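Skerneo Robotics Club: Questions We Get a Lot

Hello and welcome! Whether your kid came home talking nonstop about grippers or you wandered over from the library bulletin board, we're glad you found us. These are the questions that land in our inbox most often, and if yours isn't answered, please write to us and we'll do our best.

Who can join?

Anyone in grades seven through twelve. You don't have to go to any particular school, and you certainly don't have to know how to code. A good number of our members had never held a screwdriver before their first meeting, and a few of those are now the people everyone else goes to when a joint starts squeaking.

What do you do all season?

From fall until the Jirport Challenge in March, we work on one robot arm together. The challenge asks teams to pick up small objects and set them down in the right spot, which sounds simple until you try it! Members split into groups for building, wiring and programming, and we ask everybody to spend at least a few weeks in each one before settling down. After March things get looser, and people bring in their own projects.

Does the arm have a name?

It does. The current one is Negri, chosen by a vote that took up most of an evening. The one before it was Skultano, and older members still call the new arm by the old name when they're tired.

Why do you spend so much time on the gripper?

Parents ask this one at open house every year, usually after hearing that we've been working on "the same little part" since before the holidays. The gripper is where everything comes together: the metal parts, the cables, the programming, and all the arguments about what to try next. 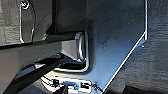 It's also the part where a small change shows up right away. Move a finger over by a hair and the arm may start dropping things it was holding fine an hour ago, so we make one change, test it, write it in the notebook, and only then make the next one. Last season's notebook recorded 389 test pickups, and we plan to beat that. New members often start out as the person with the pencil, and it's a lovely way to learn what everyone is talking about.

How much does it cost?

Dues are $186 for the season, and that covers parts, snacks and the challenge entry. If that's a stretch for your family, send a note to our lead mentor, Yee-man Siu, and she'll work something out with you quietly.

Is it safe?

We take this seriously, and we try not to be gloomy about it. Safety glasses go on at the door, long hair gets tied back, and hands stay away from the arm whenever the power is on. There is always an adult mentor in the room, and new members get a full safety talk before they touch any tools.

My child is shy. Will they be all right?

We think so! Groups are kept to 5 people, so it's hard to get lost in one, and there's plenty of quiet work to go around for anyone who'd like to ease in (sorting bolts has started many a friendship here).

Do you take donations?

Yes, please, and thank you. We're raising $900 toward new motors this year. We're also happy to have hand tools in decent shape, but please write before dropping off old computers, as our closet is full to the ceiling.

Can I just come and watch?

Of course. Doors open at 6:30 p.m. on meeting nights, and visitors can stay as long as they like. Park in the back lot and use the side door, and knock loudly if we don't hear you the first time.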